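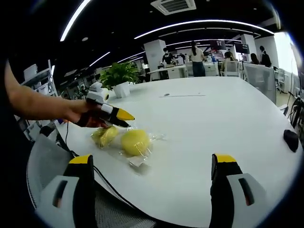

A hand-held gripper over two plastic-wrapped yellow items on a white table.

The Telline is a hand-held gripper designed for building in a shared workshop with ordinary tools. Ciarán Geraghty published the first plans in December, and a much-improved second set, with a stiffer jaw and a simpler trigger, followed on Apr 13, 2023. The full parts list runs to 182 entries, most of them screws!

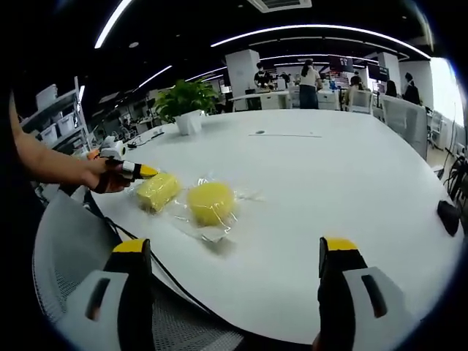
Soft objects are a favorite early test for builders, as they show right away whether the two jaws close evenly. Mairéad Carroll's build log, a delightful read at 1,287 lines, covers jaw alignment in great detail and remains the best guide to fitting the return spring. Her own unit went through 2,000 squeezes on the original spring.

See also: Bradora (wrist mount)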